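Foker recipe manager: portions are wrong after import from Tutach
Ticket opened 2018-02-14
Status: waiting for support 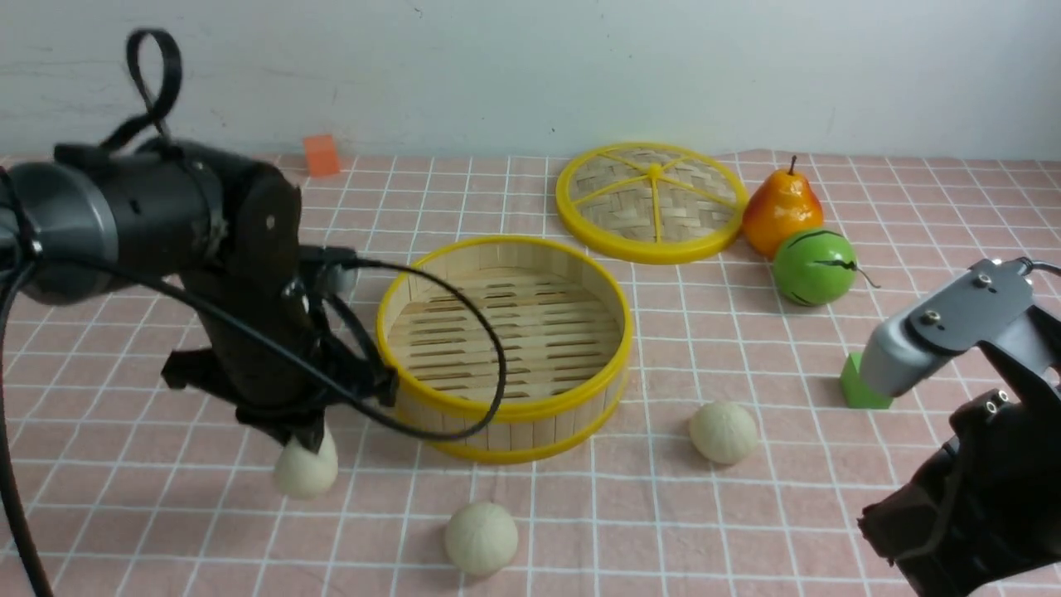

I have Foker version 5 and I moved my recipes from Tutach with the import tool. The import finished without error and all 39 recipes are in the list. But when I change the number of portions, the amounts of flour and water stay the same. Only the amounts of yeast and sugar change.

Steps to repeat:
Open any imported recipe.
Change portions from 2 to another number.
Press Save and look at the ingredients.

Expected: flour 200 g becomes larger.
Result: flour is still 200 g.

What I tried already:
Restarted the program. No change.
Deleted one recipe and typed it again by hand. This one works correctly.
Imported the same file on the second computer in our Kılıçarslan office. Same problem.

Update 1
I opened the export file in a text editor. In the lines for flour and water there is no space between number and unit ("200g"). For yeast there is a space. Maybe Foker reads "200g" as a plain word.

Update 2
I added the space in one recipe and imported again, and now the flour changes. Please tell me if there is a setting for this in the import tool, or if I must correct the whole file by hand. Our license is under the name Allovley.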